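Vavlow Arm Kit, Club Edition
Set-up Guide
Section 4: Work Surface, Wrist Camera and First Fruit Exercise

Read Section 3 (Mounting and Power) before starting. The arm must be bolted down and the emergency stop tested. Complete the steps in this section in order. Teams entering the Nerkeck Challenge in December must use the surface layout in 4.2 without changes.

4.1 Parts needed

Vavlow arm with two-finger gripper and wrist camera
Controller with Oltamura software installed
Flat cardboard sheet large enough to cover the reach of the arm
Blue painter's tape
One shallow dish or basket
Up to 4 apples, firm, with no soft spots
Measuring tape and pencil

Caution: Do not use duct tape or packing tape on the surface. The residue collects on the fingertips and changes the grip.

4.2 Preparing the surface

1. Unfold the cardboard and lay it on the table with the smoother side up. Press the folds flat by hand.

2. Tape the corners to the table. If a corner lifts when the arm passes over it, add a second strip.

3. Mark the work areas with blue tape. Straight strips are sufficient. The areas do not have to be closed on all sides.

4. Keep each strip flat. Fold no ends under. A raised end can catch a finger during a low approach.

5. Place the dish or basket inside the reach of the arm, at least 200 mm from the base plate. It may sit on top of a tape strip.

6. Place one apple on the open part of the surface. Any others go in the dish.

Note: Creases in the cardboard are acceptable if they stand no higher than the tape. Replace the sheet if a crease tips the fruit.

4.3 Checking the wrist camera

1. Turn on the controller and wait for the status light to stay green.

2. Open Oltamura and select Camera, then Wrist, then Live.

3. Select Go To, then Overlook. The arm moves above the surface and opens the gripper fully.

Caution: Keep hands and sleeves off the table while the arm moves to Overlook. The first move after power-up is made at full speed unless the limit in 3.6 has been set.

4. Compare the live view with the views below. The fingers must enter from the bottom, one on each side, with open surface between them.

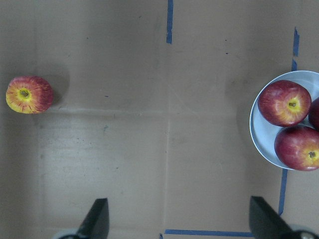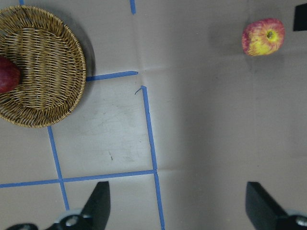
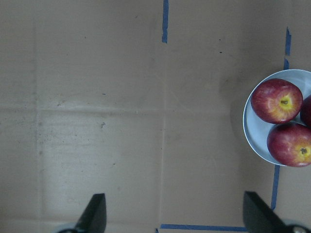
Wrist views with the gripper open over the taped surface.

Exposure is set once per session, after the room lighting has been fixed for the day. Select Camera, then Exposure, then Lock. Use the live view to confirm that the blue tape can be told apart from the cardboard and that the skin of the fruit keeps its color. An apple with both red and yellow in its skin, such as the one lying outside the plate in the first view, is a better test than a plain red one: if the yellow turns white, lower the exposure one step and lock it again. A soft shadow beside a dish is normal. A shadow with a hard edge that moves when the arm moves indicates a lamp placed behind the arm. Move the lamp and repeat step 3.

5. Close the gripper halfway from the Jog panel. Both fingers must move inward by the same amount. If one lags, see 7.2.

6. Save the view as Reference. Oltamura adds the session number to the file.

Note: The container may extend past the side of the view. The detector needs the rim only in part. The target apple must be fully in view before a pick is started.

4.4 First pick exercise

1. Set the speed limit to 9 percent.

2. In Oltamura, open the Gautam task list and select Single Fruit.

3. On the live view, click the center of the target apple. A yellow cross appears.

4. Click an open spot in the container. A white cross appears.

5. Assign one student to the emergency stop. This student does not operate the controller.

6. Press Run. The arm lowers, closes, lifts and travels to the white cross.

7. If the apple rolls before the fingers close, press Hold. Set the apple back by hand only after the Hold light is on.

8. Press Home at the end of each attempt, including failed ones.

Each team makes 6 attempts and logs them on the sheet in Appendix B. Record the grip force setting, the position of the fruit and the result. Leave no row blank. An attempt stopped with Hold is logged as H.

Caution: Do not raise the grip force to correct a missed pick. Check the position of the yellow cross first. High force bruises the fruit, and juice on the fingers causes slipping in later attempts.

4.5 Changing the container

A plate and a basket use different release heights. When changing from one to the other:

1. Press Home and wait for the arm to stop.

2. Remove all fruit, then swap the container.

3. In Oltamura, select Container and choose Plate or Basket.

4. Repeat 4.3, steps 3 to 6. A new Reference view is required.

Note: A woven base has no smooth area for the rim detector to follow. If the outline flickers on a basket, select Rim Only.

4.6 End of session

1. Press Home, then Park.

2. Wipe both fingers with a dry cloth. Do not use solvent.

3. Check the screws at the gripper mounts for looseness. Tighten by hand with the supplied driver.

4. Leave the tape in place if the same layout will be used at the next session. Replace any strip with a lifted or torn end longer than 6 mm.

5. Remove the fruit from the room. Bruised apples are not reused.

Revised 18th February. Replaces the earlier sheet titled Table Layout. Continue with Section 5: Two-Object Tasks.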